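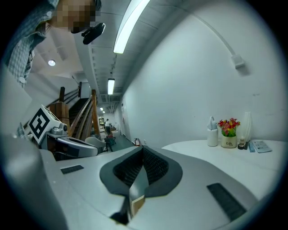 Les deux pinces au pied de l'escalier, avant la séance. Couloir du bas, 11/12/25.

Objet : Re: [club-robotique] Pinces à main, calage, et la démo

Bonjour à tous,

Je réponds vite entre deux cours, pardon pour le style. Je reprends le message d'hier point par point parce que sinon on va encore se perdre dans les fils.

> Bonsoir la liste,
>
> Quelques questions avant qu'on se lance dans la grosse série :
>
> 1) On garde le couloir ou on remonte en salle ? Il y a du passage, et les néons au plafond me font peur pour le suivi des marqueurs.
>
> 2) Les cubes avec les marqueurs noir et blanc : est-ce qu'on les remet à zéro à chaque séance ou est-ce que le calage de la dernière fois suffit ?
>
> 3) Il nous faut combien de démonstrations pour que le modèle apprenne quelque chose ? J'ai lu tout et son contraire.
>
> 4) Pour les objets, on reste sur la petite table blanche ou on prend un établi ?
>
> 5) Qui s'occupe du dossier pour le concours Groden ? Il me semble que personne ne l'a ouvert depuis la rentrée.
>
> Désolé pour la longueur. Je préfère poser tout ça maintenant que de découvrir en juillet qu'il faut tout refaire.

1) Le couloir. On garde. La salle est prise par l'autre groupe et de toute façon le mur blanc nous arrange, fond uni, rien qui bouge derrière la table. Pour les néons, j'ai comparé avec et sans, la détection décroche un peu quand le cube est pile sous le tube et incliné vers le haut. Donc : on ne se met pas pile dessous et on évite de pencher la pince en arrière. Pas besoin de plus. Pour le passage, tant pis, les gens passent au fond, ça fait de la variété dans les données. Par contre on laisse l'escalier libre et on ne pose RIEN devant l'extincteur, on nous l'a déjà dit une fois.

2) Le calage. Non, ça ne suffit pas. J'ai perdu une demi-séance la dernière fois à cause de ça. Le cube blanc se dévisse un tout petit peu au transport et après tout est faux de quelques millimètres, on ne le voit pas à l'oeil mais le fichier, lui, le voit. Donc au début de chaque séance :

– vérifier que le cube ne tourne pas quand on le pousse du doigt
– passer la mire devant la caméra, lentement, 20 secondes
– ouvrir et fermer les doigts à fond, cinq fois
– regarder l'erreur dans Hakia avant de commencer, et si c'est rouge on recommence, on ne se dit pas « ça ira »

Et on note le numéro de la pince dans le cahier. Il y en a deux, elles n'ont pas le même jeu dans les doigts, si on mélange les fichiers c'est fichu. La dernière fois j'ai 300 Mo d'enregistrements dont je ne sais pas de quelle pince ils viennent. Poubelle.

Ah oui, le tissu noir dans le creux de la pince : on n'y touche pas, on ne le recolle pas, on ne le remplace pas par du scotch. S'il bouge, message sur la liste.

3) Le nombre de démos. Là aussi j'ai lu tout et son contraire. Pour la tâche simple (prendre un objet, le poser dans le bac) je propose 200 démonstrations propres. Propres, ça veut dire : départ de la même zone, un seul geste, pas de « ah zut » au milieu, les marqueurs visibles du début à la fin. Si on est bien organisés on les fait en trois séances. Pour la tâche à deux mains il en faudra plus, je ne m'avance pas, on verra ce que donne la première. L'an dernier l'équipe avait visé 2000 toutes tâches confondues et s'est arrêtée bien avant, je préfère qu'on finisse quelque chose de petit.

Tenir la pince : c'est lourd au bout d'un moment. On tourne. Celui qui tient ne regarde pas l'écran, celui qui regarde l'écran ne parle que pour dire stop. Ça a l'air bête mais les meilleures séries qu'on a, c'est comme ça qu'on les a faites. Et pas trop vite !! Un geste normal, comme si vous rangiez chez vous sans être en retard. Quand on va trop vite l'image est floue et les positions sautent.

4) La table. On reste sur la blanche. Bord arrondi, elle est légère, on peut la décaler sans demander à personne. Pour les objets je propose de prendre ce qu'on a déjà dessus : le flacon souple à bec, la bouteille transparente, le petit pot « Life » avec les fausses fleurs, le rouleau de ruban noir. Ça fait déjà des formes bien différentes. La bouteille transparente sur mur blanc, je sais, c'est le pire cas, on la distingue à peine à la caméra. Justement je voudrais la garder mais dans une série à part, pour qu'on puisse l'enlever de l'entraînement si elle met la pagaille. Le pot, attention, on le prend par le pot, pas par les fleurs.

Si vous apportez d'autres objets : rien en verre, rien qui coule, rien de plus large que l'ouverture des doigts (mesurez avant, merci). On range tout dans la caisse Cudgate à la fin, avec le couvercle.

5) Le dossier Groden. Euh. Moi, je suppose. Je l'ai ouvert hier soir, il demande une page sur le projet, un schéma du montage et une courte vidéo. La page est à moitié écrite, je la mets dans le dossier partagé et vous corrigez directement dedans, pas par mail svp, sinon je me retrouve avec quatre versions. Le schéma il me faut quelqu'un qui dessine mieux que moi. La vidéo on la fait à la fin quand le bras saura faire quelque chose de montrable. Le règlement dit aussi qu'il faut l'accord écrit des personnes filmées, donc le formulaire est à imprimer et à signer, même ceux qui ont juste la manche dans le champ.

Question qui n'était pas dans le message mais qu'on m'a posée trois fois : oui, on continue avec Doolan pour l'entraînement, non, on ne change pas de logiciel maintenant. Je sais que l'autre est plus joli. On a tous nos scripts de conversion pour celui-là et je n'ai pas envie de les réecrire en plein milieu. On en reparle en juillet si vous voulez.

Reste à faire avant la prochaine séance, servez-vous :

– recharger les deux pinces (les deux, pas celle qui est devant)
– vider la carte, elle est pleine
– réimprimer une mire, l'ancienne a pris un pli
– quelqu'un pour tester le script de découpe sur les fichiers de la semaine, il plante chez moi quand il y a un accent dans le nom du dossier
– marquer au sol la position de la table, ruban de papier uniquement, ça doit s'enlever

Répondez sur la liste avec ce que vous prenez, pas en privé. Les nouveaux, vous pouvez venir même sans rien y connaitre, on vous met une pince dans la main et vous apprenez en faisant dix prises pour du beurre.

Je file, j'ai cours.

PS : le chargeur gris avec l'étiquette arrachée, c'est celui du club, merci de le ramener.

--
Liste du club robotique
Pour se désabonner, envoyer un message vide avec « stop » en objet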